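Visits > Food & Farming > Open Days
Search this site Enter keywords Go

Adeck Bakery Open Day, Grusville
September
By Ayantu Belay

Adeck opened its bakery in Grusville to visitors for one afternoon this month. Entry was free, but you had to sign up ahead for the floor tour, which takes groups of 12 and lasts a little under an hour. Parking is behind the building, off the mill road.

We were given hairnets and shoe covers and started in the flour room. Adeck buys most of its flour from the Pivisby mill and keeps it in two silos. The guide said the dough for the soft rolls rests for eight hours before shaping. The rye dough rests longer, and she did not give a number.

The oven hall was the best part. It is loud, so bring earplugs if that bothers you. The tunnel oven can bake up to 1,000 rolls in a batch, and the cooling racks run along the whole back wall. We were allowed to try a plain roll and a seeded one. I preferred the seeded. The packing line was stopped for cleaning, so that stop was short.

After the tour there was coffee in the front hall, with tables on bread, storage and sandwich fillings. The shop sold day-old loaves at half price and had run out of rye by three o'clock. The bus back to the station leaves from the main gate, and the last one is at 5:40. 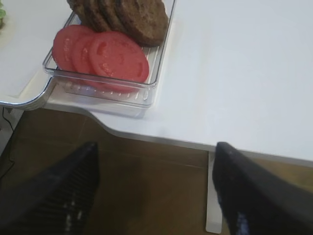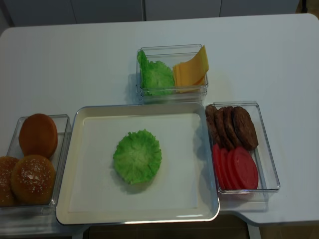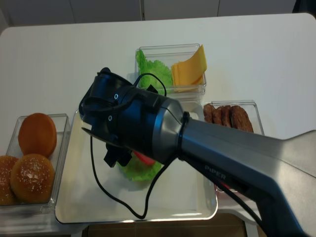
Burger ingredients on a white table, Adeck open day, Grusville.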